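Towel swap returns to Rodemley hall on Saturday

I'm so happy to report that the towel swap is back! Bring your clean spares to the Rodemley hall from 9 on Saturday and we'll fold, stack and trade until noon.

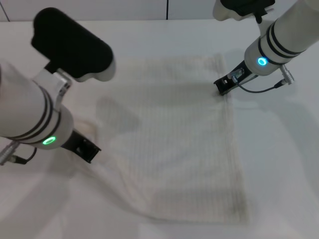 By Liette Tremblay
Rodemley Neighbors

Plain cream towels are my favorites to fold — in half, in half again, then thirds — and they go with everybody's bathroom. Last July we traded 400 towels, and I came home with 17 (my closet still won't shut). Bath mats are welcome too, but please, no pillows this time!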